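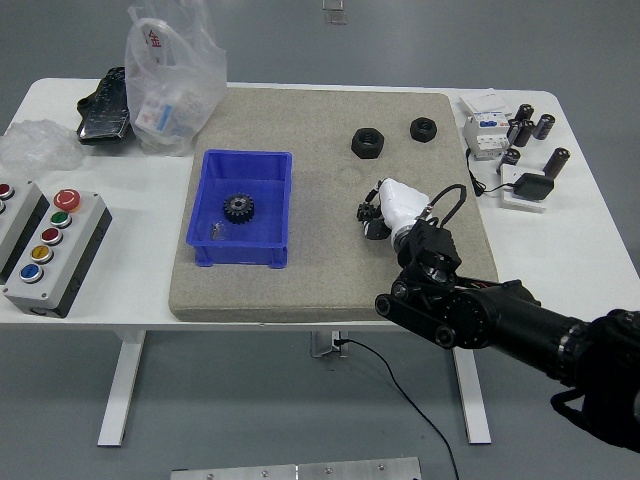

Veerle Van Dijk reckons most people who ask her why their laptop battery dies so early have never once looked at the charge limit setting, and after reading through her notes on it I'm inclined to agree.

Charge limit (laptops)

A charge limit is a setting that stops a laptop battery filling up past a chosen level, usually 80 per cent. Some makers call it battery care or conservation mode, and on my old Pridora it was called Harnik, for reasons I never got to the bottom of. It's the same idea whatever the name.

Why it exists

Lithium-ion cells age faster when they sit full, and faster again when they're warm. A laptop that lives on a desk, plugged in all day, gets both. Mine did that for 31 months and by the end it held 88 minutes of charge, which was no good for the train! Holding the level lower slows the ageing down, though it can't bring back capacity that's already gone.

Where to find it

It might be in the BIOS, in the maker's own program, or in the system settings (I've met all three). The Erkero puts it under Power, two menus down, and greys it out if the battery is below 27 per cent, so charge it a bit first. Older machines may not have it at all.

Drawbacks

You get less time away from the wall, obviously. The battery gauge can also drift if it never sees a full charge, so I let mine go to 100 every couple of months and then put the limit back on. I did it last in July. If you're travelling, just switch it off the night before, and remember to turn it on again when you're home.

See also: battery calibration, charge cycle, sleep mode

Last edited 2025-08-14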